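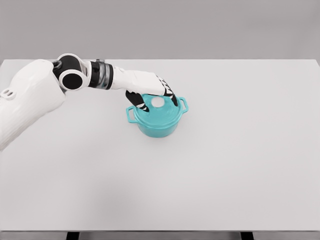

Subject: Re: [edtech-usability] Vaster pilot, results and next steps
Date: October 6, 2026

On the Vaster pilot, the project lead wrote:

> Hi all,
>
> Quick summary for those who missed the call. We ran the new reading
> dashboard with 36 teachers from the Rornton and Oltbridge schools in
> August. 35 of them finished all the tasks without help. Satisfaction
> was very high, and several teachers asked when they could have it for
> their own classes.
>
> Based on this we think the design is validated and we would like to
> move to the full rollout, starting with 1000 student accounts. Gentile
> will handle the recruiting for any later rounds. Comments welcome, but
> we would like to close this by the end of the month.

Thanks for writing this up. I read the slides twice and I still can't get from the numbers to the word "validated."

First, who were these teachers? The slides say they came from the Gentile panel. I have used that panel. People on it signed up because they like trying out school software, and some of them have done so many sessions that they start narrating before you ask them to think out loud. I would expect nearly all of them to finish. The teachers I worry about are the ones who open the old dashboard twice a year, when report cards are due, and there is no sign that we talked to any of them.

Second, August. School was out. They did the tasks at home or in an empty building with a sample class that we made up for them. The sample class has tidy names, no transfers, no kid who shows up twice under two spellings, and no group that got split halfway through the year. Oltbridge has all of those. I know because I helped clean up their last import and it took me most of a week.

Third, "without help." The script in the appendix has the moderator say "you may want to look at the menu on the left" if the person is quiet for a while. I'd call that help. Could somebody go back through the recordings and mark every session where that line was used? If it was hardly ever used, fine, I'll drop the point.

I'm also not sure what the one person who didn't finish got stuck on. The slides just say "outlier." Was it the grouping screen? We had complaints about grouping in the previous version and as far as I can tell the only change since then is the color of the button.

About the satisfaction scores: the question was asked by the same person who had just spent an hour being nice to them. I don't put much weight on it, and I didn't when the scores were bad either.

What I'd want to see before the rollout:

- A round during the term, with teachers' own classes, in both districts
- At least a few people recruited through the school offices and not through the panel
- Task times next to the times for the old dashboard. A score of 100 on a task means little to me if it takes longer than it used to
- Some sessions with the students. They get the accounts, and so far we have only asked the adults

I realize this pushes the date. If the date can't move, then let's call it a rollout with known gaps and write the gaps down, and leave "validated" out of the letter to the principals. Rornton was sent that word once before, for the spelling module, and they still bring it up.

Can you post the raw task sheet to the list? The link in the slides asks me for a login I don't have.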